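Search this site
Search

Clerora Community Server — Minutes of the Players and Parents Meeting, February

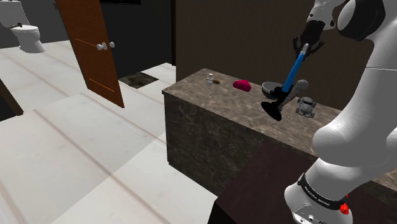

Present: Gráinne Madigan (chair), Alina Ciobanu (minutes), Ita Coughlan, Liam Hanrahan. Apologies were received from Fionnuala Hennessy.

The meeting was opened at 7 p.m. The minutes of the last meeting were read and accepted with one correction: the map contest was won by the Bosbridge team, not by the Dunne team.

1. Server move
Liam reported that the game server is now moved to the new host, Tiltis. There are 523 registered accounts, and all of them were copied. Two saved worlds did not open after the move. Liam has restored one from the backup and is still working on the other. Players who built in that world will get a message from him.

2. Chat rules for players under 13
Ita presented the new text of the rules. Private messages will be closed for the younger accounts, but team chat will stay open. Gráinne asked if a parent can change this setting. Ita answered that it is possible, from the parent page only. There was a long discussion about the word filter, which also blocks some normal words — for example the name of one of our own maps. It was agreed to accept the rules and to look at the filter again next month.

3. Item shop
Alina informed that several parents wrote to complain about the price of the dragon saddle, which is 4000 coins. A new player earns 70 coins in one match. Liam proposed to make it 2000. Gráinne was against such a big change, because players who already paid the full price will feel it is unfair. No decision was taken. Fionnuala will be asked for her opinion, as she made the first price list.

4. Spring tournament
Teams will have four players, as before. Ita will write to the Bosbridge and Dunne teams and ask which evenings are good for them.

5. Other matters
The password reset email often goes to the spam folder. Liam will check it.

The meeting was closed at 8:40 p.m.

Minutes written by Alina Ciobanu

Contact | © Clerora Community Server | Back to top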